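The last good snack aisle in Kendach

The shop on Tradier Street opens at 8 in the morning, and by 9 the school run has been through it. Siriporn Sombatkul has owned it for 41 years. She sells rice, fish sauce, phone cards and batteries, but the long wall of snacks on the left pays the rent.

Small grocers like hers are getting harder to find. A chain supermarket opened across the river in June with a world foods section twice the size of her store. Sombatkul says she lost some of her rice trade and none of the snack trade.

"People buy rice by price," she says. "They buy snacks because their grandmother did."

Puffed grain is a steady seller. Versions of it turn up across Asia, made with rice, millet or corn, some held together with syrup and some left plain. The basic method is old: heat the grain until the moisture inside turns to steam, then let it expand.
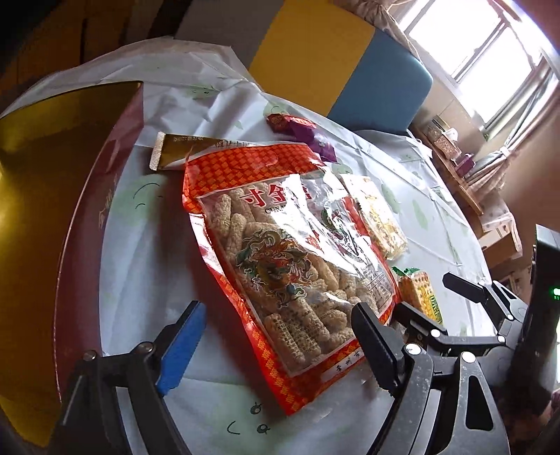 Puffed sticks in a clear-fronted bag, with a dragon across the middle of the pack.

Seon-mi Um, a regular, grew up with a street vendor who popped rice in an iron drum. He shouted a warning before each batch, and the children covered their ears. She now buys puffed rice for her own kids, who prefer chips.

Sombatkul carries close to 2,000 products and keeps the orders in a paper notebook. Her niece, Erlinda Policarpio, wants to move it all to a computer and start selling online. They have been discussing this for two years.

For now the notebook stays by the register. The next delivery is due before lunch, and Policarpio has already cleared a shelf for it.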